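**Does green liquid plant food do anything, or am I paying for dye?**

Mahtab Nikzad

I look after the plants in our office, two big ones and a few sad ones on the windowsill. Someone swears by a green concentrate from Biltlow, 18 dollars a bottle. Leaves look the same to me as they did in May. Is it worth it?

**Reto Lüthi**

Works great, mine love it!!

**Florence Grewal**

Love it compared to what? Unless you left one plant without, you don't know. The color tells you nothing, so read the numbers on the label. If it won't list nitrogen, phosphorus and potassium, skip it.

I keep green stuff in a clear bottle with a white sports-type cap, near the big leafy plants.
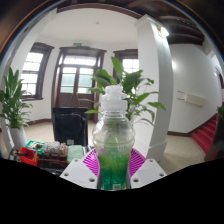 I feed at half strength, every 6 weeks, and stop over winter. I'm not convinced even that much matters. Most office plants I've been asked to rescue were overwatered. Check the soil before you spend another 18 dollars, and write PLANT FOOD on anything with a drinking cap.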